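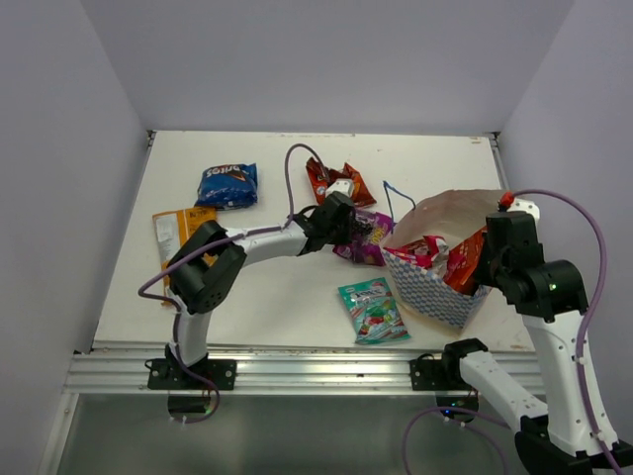
Five packets still to go in, and the checked gift bag already has company.

Filling a snack bag without crushing the crisps

There are two sorts of people who give snack bags as presents. One sort lays everything out, thinks for a minute and packs it in a sensible order. The other holds the bag open with one elbow, drops things in from a height and hands over a very nice carrier full of crumbs. I was the second sort until my niece opened her birthday bag and asked for a spoon.

What follows is how I do it now, after filling 151 of them for the school fair last April and losing my fondness for cheese dust.

Start with the bag

Open it fully before you go near the food. Paper gift bags come folded flat and would like to stay that way. Put a hand inside, push the bottom corners out with your fingertips and run a thumb up each side crease. If the bottom still bulges, cut a piece of card to fit (cereal box is fine) and drop it in. It will also stop the whole thing toppling over every time somebody walks past the table.

Cord handles want folding outwards while you work. Otherwise they hook every packet on the way in and you end up swearing at string.

Lay it all out first

Everything goes on a clear, light-coloured table, loose, with space between. Clear means clear, so the post and the cat go elsewhere. You will see straight away that you have bought too many orange things, or that the big bag of Doritos is never going to share with four other big bags. Better to learn this now than with half of it packed.

Check the dates while you're there. My sister-in-law Enikő once gave away a lovely assortment that had gone off before the recipient moved house.

What goes where

Sweets go at the bottom. A bag of jellies or chews can take any amount of weight and will lie flat if you shake the contents level first. Chocolate can go down there too, unless the bag is going to sit in a car.

Crisps and other puffy things go in last and stand upright, seam at the back. They are mostly air and should be treated as the cushions they are. If one won't fit, take out something else. Do not pin-prick the bag to let the air out. I have done this. By the next day you have a packet of soft cardboard.

Small packets fill the gaps down the sides. Slide them in edge first, and if they keep sinking out of sight, a ball of tissue paper underneath will lift them up again.

Tall at the back, short at the front, as in a school photograph.

Tipping the bag

A bag standing straight up is awkward once it's half full, because your hand blocks your view. Lean it back a little so the mouth faces you and slide things in along the lower side. Stand it up again every couple of packets and give it one gentle tap on the table. One. It isn't a drum.

Colour, if you care

Dorottya Szekeres, who ran the stall next to ours and whose bags sold out by lunch, never puts two packets of the same colour side by side. Purple next to yellow, blue next to red, that sort of thing. I thought this was fussy until I tried it, and then I had to go back and redo 9 bags. A patterned bag can take louder packets than you'd expect, and a plain one can take anything.

Closing up

Leave a good inch of something showing over the top if it's a present for a child. For adults, who like to pretend they don't mind what's inside, lay a sheet of tissue over and tie the handles together with ribbon. Avoid staples. Somebody always finds the staple with a thumb.

Carry it by the base for any distance. Handles on cheap bags are fixed with a blob of glue and a lot of hope, and a full one will let go on the stairs.

Leftovers

There will be some. Put them in a tin on a high shelf, write "lentils" on the lid and tell the rest of the house nothing.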